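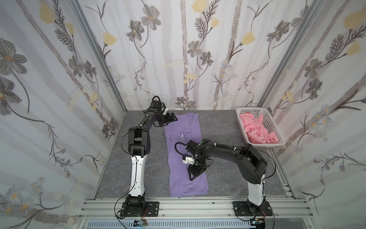
4.2 Membership and dues

The Skesomthorpe residents' association covers 818 households on both sides of the rail line. Any adult living inside the boundary may join, and dues are set per household. Renters and owners pay the same rate, a rule that dates from the merger of the two older street clubs. In our interviews, renters were less likely to know this. Several believed that membership came with the deed to a house, and two had been told so by a neighbor.

Rees and Scanlon found the same confusion in their study of Gronow, where the membership form asked for a "property holder." The Skesomthorpe form dropped that wording in March, too late for us to measure any change. We coded each interview for whether the person could name a current board member, had been to a meeting, or had read the newsletter. Reading the newsletter was by far the most common form of contact - often the only one.
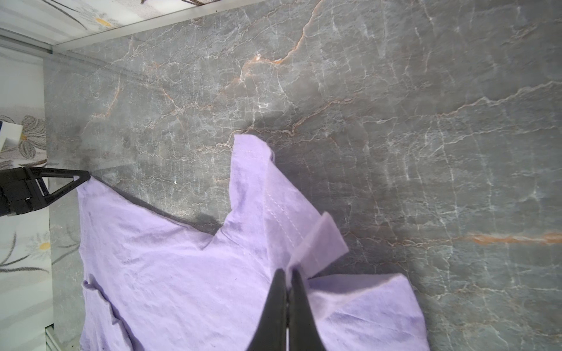

Figure 4. T-shirt on a marble-patterned tabletop, one corner held in a gripper.

Meeting attendance followed a different pattern. Residents who came to one meeting usually came because of a single issue, most often parking or the closing of the footbridge, and stopped once it was settled. Long-term members tended to have joined through a neighbor on the same block. Mulligan describes this as "block recruitment," and we use her term in the rest of the paper.

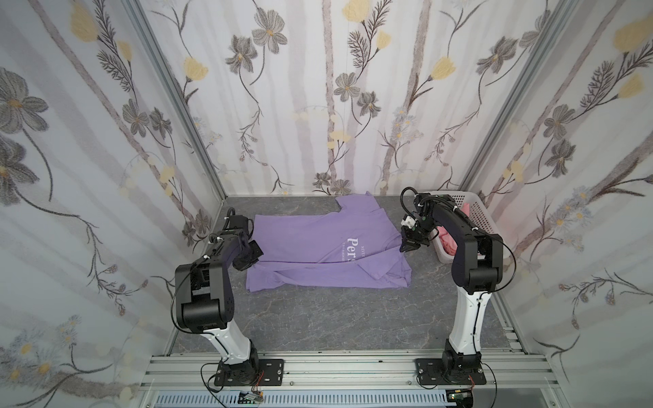

4.3 Board structure

The board has nine seats. Five are tied to districts and four are elected at large. District seats were often filled without a contest, and the one covering the streets north of the rail line stood vacant when we closed the interviews on 22/04/2019. Members gave different reasons for the vacancy. Some pointed to the evening meeting time, others to the hall being on the far side of the tracks.
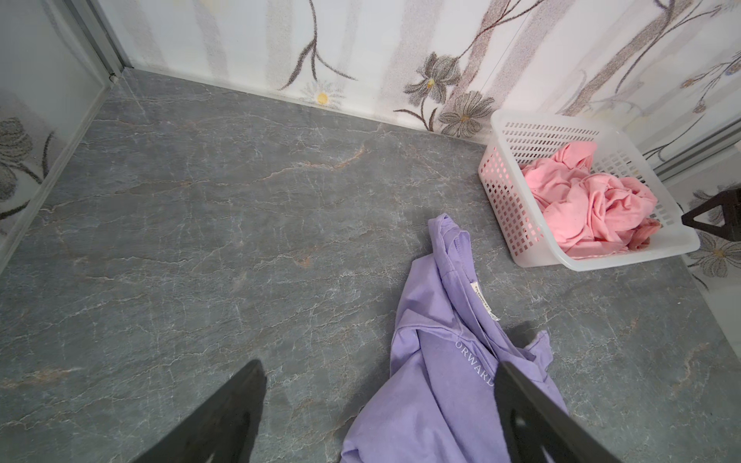
Prydderch and Lennox argue that at-large seats draw candidates from the better-connected streets. Our data fit that view, but only loosely. All of the at-large members lived south of the line, though one had moved from the north side during her term and still attended its block meetings. We return to her case in Section 5.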